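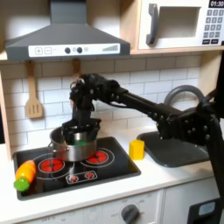

Bar stools and counter stools: seat heights in the autumn range

The autumn range went on sale in September, and most returns since then have come from one cause: the stool was the wrong height for the surface. Both heights are sold under the same model name, so the order line needs to be read with care. The notes below cover measuring, spacing, footrests and fixings.

Measuring the surface

Measure from the finished floor to the underside of the worktop, then again to the top. The first figure decides whether legs will fit. The second decides whether the seat is comfortable. Where a floor covering is still to be laid, take its thickness and that of the underlay off both figures before ordering.

The gap between the top of the seat and the underside of the worktop should be between 250 and 300 mm. Below 250 mm, most adults cannot cross their legs or turn without catching a knee. Above 300 mm, the forearm sits too low for eating. A worktop with a deep front rail should be measured to the bottom of the rail.

The Lorkmont stool

Lorkmont is supplied in two seat heights, 650 mm and 750 mm. The lower version suits a standard kitchen worktop. The higher version is meant for a raised breakfast bar. The frame is solid beech with a mortise and tenon joint at each footrest, and the seat pad is fixed with four screws from below. The pad can be taken off for re-covering without removing the legs.

The width across the feet is 430 mm, which is wider than the seat. Use the foot width when working out how many will fit along a run.

The Jella stool

Jella has a swivel seat on a steel column and a gas lift with 200 mm of travel. It covers both worktop heights, but the base plate is heavy and will mark soft vinyl unless the felt ring is fitted. The ring is packed inside the base carton, under the card insert. It is often thrown away with the packaging.

Jella should not be used on a floor that slopes or has raised joints. The plate has no levelling feet.

Spacing

Allow 600 mm from the centre of one stool to the centre of the next. For stools with arms, or for any swivel model, allow 700 mm. Leave 300 mm from the centre of the end stool to a wall or tall unit, or 400 mm if the seat turns. Behind the stools, 900 mm of clear floor is enough for a person to pass while the seats are in use.

Fabric and finish changes

The Aksoy weave is now offered in 5 colours. The slate and oat shades carry over with no change to the dye. Cushions ordered to match existing seats in the remaining shades should be checked against a new swatch first.

Oiled frames should be wiped with a dry cloth for the first two weeks. Lacquered frames need no such care.

Spare parts

Footrest caps, felt rings and seat screws are held by Jerex under part group 587. Quote the stool name and the seat height with the order. Gas lifts are supplied only as a complete column.

Updated 12 Nov 2025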